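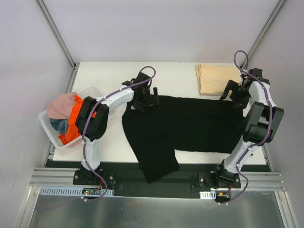
Figure 3. Black garment spread across a white work surface.

3.2 Surface contrast and the handling of dark garments

Dark clothing poses a particular problem for household sorting studies, as edges and seams are harder to judge by eye than on light fabric. Earlier work on laundry routines has mostly recorded how long people spend on folding and how often they do it, with little attention to the surface on which the work is done. Juntunen and Koskela treated the surface as a fixed condition and did not report its color. Espiritu recorded color but grouped gray and white together, so the two cannot be separated in her tables.

In the present study, participants folded garments at home on whatever surface they normally used. Surfaces were coded as light, dark or patterned by two raters working apart. Garments were coded in the same way, and a garment was entered as dark only when both raters agreed. Figure 3 shows the pairing of a dark garment with a light surface, which we refer to below as high contrast. A dark garment on a dark or patterned surface is referred to as low contrast. Light garments are treated in Section 3.3.

The sample for this section consists of 116 households in the towns of Mandier and Traver. Each household kept a folding diary through November and noted, for each session, the surface used, the time of day and any garment that had to be folded again. Diaries with gaps of more than 4 days were dropped before this count was made. Bed linen and towels were left out, as were socks, which many households do not fold at all.

Refolding was reported more often in low contrast sessions than in high contrast ones. The difference was clearest for long-sleeved tops and weakest for trousers, where the leg seams can be found by touch. Evening sessions showed the same pattern as morning sessions but with a wider spread between households. We did not measure light levels, and room lighting remains the most likely confound - most of the dark surfaces in the sample were beds and sofas, and these tend to stand in rooms with weaker lamps than the kitchen.

A second concern is posture. Kinnunen argues that refolding depends mainly on working height, and that tables give better results than beds whatever their color. To check this we looked at table sessions alone. Only 17 households used a dark table, too few for a firm test, but the direction of the result did not change. Patterned tablecloths behaved like dark tables for shirts and like light tables for trousers. We have no good account of this.

The diary form was adapted from the Karppinen household schedule, with the item on ironing removed. Bloxham notes that forms of this type undercount small corrections, such as pulling a sleeve straight before the fold is finished. Our counts should therefore be read as counts of full refolds. Partial corrections were written in the margin by almost 4 in ten households, in wording too varied to code, and were not used in the analysis.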